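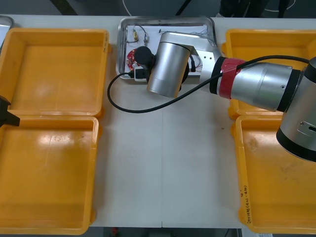

Right arm over the red board. Steel tray in the middle, yellow bins at the corners.

Picking parts that have tails
1 Apr 2020

I said in September that I would write up the sorting work once the numbers stopped moving. They have mostly stopped, so here is the write-up. The short version is that planning the pick order from the wires, and ignoring how easy each part looks to grab, cut our double picks by a little more than half. It made the whole thing slower. I think the trade is worth it for this kind of tray and probably not for others.

The setup is the Skolton cell, which I have written about before. Two arms face each other across a table. Parts start in a steel tray between them and end up in one of 4 yellow bins, two per side. Each arm handles its own pair. The parts are the usual small salvage from the Urkunton teardown bench: solenoids, connectors, coils, little round circuit boards, lengths of harness. We have 19 part types in the current set.

Picking loose parts out of a tray is well covered by other people and I have nothing new to say about screws or blocks. What gave us trouble was anything with a lead on it. A solenoid body is easy to find and easy to close on. Its cable may run under the part next to it, and when you lift the body the neighbor comes along, or tips over, or gets dragged into the wall of the tray. The old planner had no idea cables existed. It masked them out as noise, which I am a bit embarrassed about because I wrote that filter myself.

The new planner is called Jelon. For each part it keeps two things: a body, which is a mask with a grasp on it, and a tail, which is a rough line from the body to wherever the wire ends or disappears. Tails don't have to be accurate. In an early version I spent weeks on a careful wire tracer and it was beaten by a cheap one that just walks along dark or colored pixels and gives up when it gets confused. The giving up is useful. A tail that ends in "don't know" gets treated as being underneath whatever it ran into.

From the bodies and tails we build a small graph. If the tail of part A goes under part B, there is an arrow from B to A, meaning B has to leave first. Then we pick whatever has no arrow pointing at it. If there are several candidates, the side with the free arm wins. If everything has an arrow pointing at it, the parts are in a knot, and the planner falls back on a nudge: close the fingers on a wire, move it sideways a short way, let go, look again.

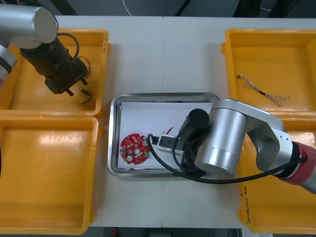
Two arms, one tray

Having both arms in the same tray was the part I expected to be hard, and it was less work than the graph. The tray is locked when an arm goes in and released when it comes back over the rim, so only one arm is ever reaching in. The other one can be dropping off a part in the meantime. With the old planner this gave a nice steady rhythm. With the new one an arm will sometimes finish a drop and then sit there, because the only legal pick belongs to the other side. This is where most of the lost time goes.

We tried letting an idle arm cross over and take the other side's part. It worked in the simulator. On the table the arm's own cabling came too close to the tray on long reaches, and I turned it off after a couple of afternoons. I may come back to it with a different cable route.

Grasping the body

Once the order is decided, the grasp itself is done from the wrist view. The fixed view is good enough to say which part is next and roughly where to go. It is poor at telling which way a small part is turned, and for something like a solenoid this matters a lot. If the fingers come down across the plunger and the spring, the part slides out about as often as it stays in. If they close on the metal frame it holds.
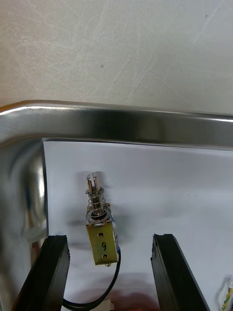
So we added a short list of allowed faces for each part type. For the solenoids it is the two sides of the frame. For connectors it is the long sides of the shell. The round boards can be taken across the edge anywhere there is room for both fingers. These lists are written by hand and took me one evening. I tried learning them from the attempt log and got nearly the same lists back with a few odd ones mixed in, so the handmade ones stayed.

The solenoids also have numbers written on them in marker so the log can say which individual part was involved in a failure. I recommend doing this. One unit turned up in failure after failure and had a bent mounting tab that I had not noticed. I left it in the set, but I was glad to know.

Results

The full test was 106 trays, with 2289 grasp attempts between them. Trays were filled by the same procedure each time: tip the parts out of a cup, spread them once by hand, stop. Half the trays went to the old planner and half to Jelon, alternating.

Double picks are where I see the clear gain. Drops on the way to the bin also went down, though by less, and I would not make much of it. Wrong-bin errors did not change, which makes sense, as both planners share the same classifier. Time per tray went up for Jelon in almost every case.

The gain is uneven across part types. Solenoids and single connectors improved the most. Boards were fine before and are fine now. Loose harness hardly improved at all.
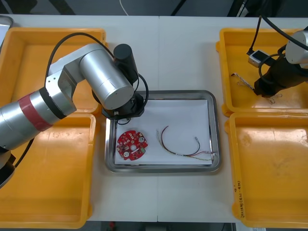 Harness is a problem for the model itself. A part is supposed to have a body and a tail, and a bundle of thin wires is all tail. The planner picks some point near the middle and calls it the body, and then the ends trail behind when the arm lifts. If the ends are fanned out, one of them usually catches on something. We have put harness last in the order by rule, so at least it has less to catch on. It helps, and it is a patch.

What I would like to try is using both arms on it, one near each end. It breaks the rule about one arm in the tray at a time, so the locking has to be redone, and I have been avoiding this. The Magalhães code has a shared workspace module that might do most of the work. I have read through it once and it looks sensible, but it assumes arms mounted side by side.

Other things on the list, in no special order:

Glare on the tray rim still produces false tails, mainly for parts lying close to the wall. Bins have the same problem but we don't look for wires there.

White connectors on the white liner are hard to segment. A gray liner would fix it, and then the black cables would have less contrast, so I want to test a few shades before changing anything.

The nudge move has no idea whether it made things better. It should compare the graph before and after and stop if the knot has grown.

I have the attempt log cleaned up except for the first batch of trays, where the clock on one machine was off and the left and right arm events are out of order. When I have sorted that I will put the whole log up on the project page along with the part lists.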